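# Boards, oil, and the Cluldale counter

Oct 9, 2018

Spent most of the morning on the bamboo board and I'm writing it down before I forget which rag was which (the answer is that I already forgot, both went in the wash).

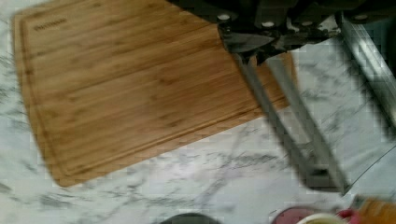
So, the plan for the oil test. Tzu-hsuan wants to know if the Jonham board oil is worth what we pay for it or if plain food-grade mineral oil does the same job. Fair question! We have 5 boards set aside and I'd like to do 2 with Jonham, 2 with the plain stuff, and leave the last one bare as the control. All bamboo, all from the same Clatov order, no. 3245, so at least the starting point should be even.

The juice groove is what bothers me most. Oil pools in it if you pour straight onto the board, and then you're chasing it around the corners with a fingertip and a bit of paper towel. Much nicer to put the oil on the cloth first, do the flat part along the grain, then go back and run the groove with whatever is left on the cloth. Do the back too. The last batch only got oiled on the front and one of them cupped enough to rock when you chopped on it, which drove me nuts for weeks.

Also, please keep the oil off the marble. It's the white with the gray veins and it will take a stain if you look at it wrong. Newspaper is no good (ink!), so use the butcher paper from the roll under the sink and move the board onto it before you open a bottle. Same goes for lemon. I know everyone likes the salt and lemon trick for onion smell, and it works fine on bamboo, but do it in the sink because acid etches that counter and I am not polishing it again before December.

Sanding: 220 by hand, then damp cloth, let the grain come up, dry overnight, 320. I tried skipping the damp step on an old maple one at home and it went fuzzy the first time it got washed. Go easy near the little brand mark, it's only burned in and I don't want to lose it.

Still to do:

- label the undersides in pencil, A to E
- weigh each board before oiling (kitchen scale is fine, board A was 501 g on the small one but I want to repeat that)
- ask Chow if they still sell the lint-free cloths by the bundle
- water drop test after the second coat

Tzu-hsuan Kuo has the cabinet key until Thursday, so first coat goes on after that.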